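Home | About the Project | Reports | Visit Us | Contact

Progress report to the Sabbagh Fund: the Fumbridge open day

Sunday, July 11, 2021

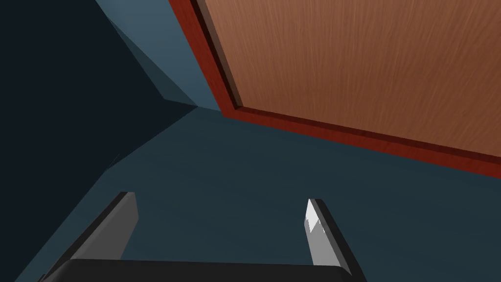
We are very glad to be able to report that the open day your grant made possible went ahead as planned at our Fumbridge workshop, and that it was busier than any of us had dared to hope. We had 358 people through the door between ten and four, against the 200 we put in our application, and by lunchtime there was a queue out past the bicycle racks (we had to send somebody out for more squash and biscuits twice!). The biggest crowd all day was at the simulator screen, where visitors could see a practice world from the robot's own side, with the two grey fingers of the gripper open and pointing up at a big wood-grained panel in a reddish frame. Children wanted to know why the wood had a proper grain to it when everything round it was plain blue and grey, and that led to some lovely conversations about how much detail a made-up room needs before a robot can learn anything useful in it.

We ran the demonstration every half hour, and after the first two goes we changed the order. We had been starting with a talk and finishing with the screen, and it was plain from the fidgeting that this was the wrong way round. From eleven o'clock we let people look first and ask whatever came into their heads, and the talk more or less gave itself after that. Older visitors asked a good deal about safety and about jobs. We tried to answer fairly, and where we didn't know we said so and took down an email address.

The Rornora arm, which we had hoped to have moving in the side room all day, was less of a success. It ran well in the morning, then stopped with a fault a little after one and would not be coaxed back, so the afternoon groups had the simulator only. A loose connector was to blame and it has been replaced, but we should have had a spare in the drawer, and we will next time. We are sorry for the people who came specially to see it, and have offered them places on the first tour in October.

On the money side, we have spent £2,325 of the grant so far. Most of that went on the large screen and the hire of chairs, with the rest on printing and the ramp for the side entrance. The ramp was not in our first budget and we are grateful to you for agreeing to it so quickly. It was in use all day, by pushchairs as much as anything.

Between now and October we plan to repeat the day on a smaller scale for the schools in Grarnaditz, with shorter sessions and a quieter room set aside for those who would like one. Two schools have already written back to say yes. We still need to settle the coach times, and we would welcome a word with you about whether the travel can come out of the present grant or ought to wait for the next one.

With our warmest thanks, from all of us at the Fumbridge workshop.

Recent items
Spring report to the Sabbagh Fund
School visits: how to book
Getting to the Fumbridge workshop
October tours

Contact us | © Fumbridge Robot Workshop | Back to top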